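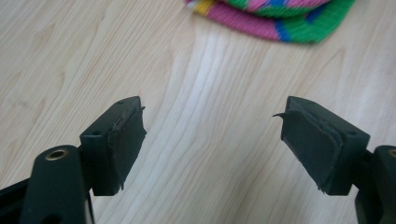 Accueil | Actualités | Textile | Maille | Agenda | Contact

3 décembre 2025 – Par la rédaction

Accessoires tricotés : Aigner révise ses consignes de pliage et de stockage à plat

L'atelier de maille Aigner applique depuis lundi une nouvelle procédure de pliage à l'ensemble de ses accessoires tricotés d'hiver. Le document, long de 4 pages, remplace une consigne interne qui ne distinguait pas les articles unis des articles rayés. Il concerne 1 686 pièces actuellement en stock, dont 290 à rayures multicolores.

La modification porte d'abord sur le sens du pli. Les pièces rayées sont désormais repliées dans l'axe des colonnes de mailles, sans torsion, de façon que les bandes de couleur restent superposées d'une épaisseur à l'autre. L'ancienne méthode, un pli en travers suivi d'un roulage, laissait une marque persistante sur les jerseys fins et décalait les raccords entre bandes. Le nombre d'épaisseurs superposées est limité à quatre pour les bonnets et à deux pour les manchons.

Le pliage se fait sur une surface lisse, claire et sans éclat. Les tables en bois verni sont admises à condition que le vernis soit continu : une fibre soulevée suffit à tirer une maille. L'atelier a retiré du circuit deux plateaux anciens dont le chant accrochait le fil, et demande un passage de la main à plat avant chaque série. Le contrôle visuel des coloris est effectué au même poste, à la lumière du jour ou sous éclairage neutre.

Les teintes vives font l'objet d'un paragraphe distinct. Pour les roses soutenus, les bleus et les verts francs, la consigne prévoit un essai de dégorgement sur chiffon blanc humide avant tout contact prolongé avec une zone blanche ou jaune. En cas de trace, la pièce est isolée et l'ensemble du bain de teinture est repris en contrôle. Aucun papier de soie coloré n'est accepté entre les épaisseurs – seul le papier blanc non acide reste autorisé.

Le rangement se fait à plat, en bacs Clavport à couvercle, sur une hauteur maximale de douze pièces. La suspension est exclue, y compris pour la présentation en boutique : le poids du tricot allonge les côtes et déforme l'ouverture. Les articles sont sortis des bacs une fois par mois et repliés avec un léger décalage de la ligne de pli.

Le distributeur Hikovum, qui reçoit une partie des séries rayées, a confirmé la reprise de ces consignes dans ses deux dépôts. Les cartons déjà expédiés ne seront pas rappelés. Ils seront ouverts à réception et les pièces repliées sur place, sauf pour les commandes à départ immédiat.

La société Stunulov, fournisseur des fils, doit transmettre en janvier une fiche complémentaire sur la tenue des coloris au frottement. Les valeurs retenues seront ajoutées en annexe de la procédure. D'ici là, l'essai au chiffon s'applique à toutes les séries rayées, quelle que soit la date de tricotage.

La notice destinée aux détaillants est disponible sur demande auprès de l'atelier. Elle reprend les schémas de pliage pour les bonnets, les manchons et les écharpes tubulaires. Les gants n'y figurent pas et restent soumis à l'ancienne consigne.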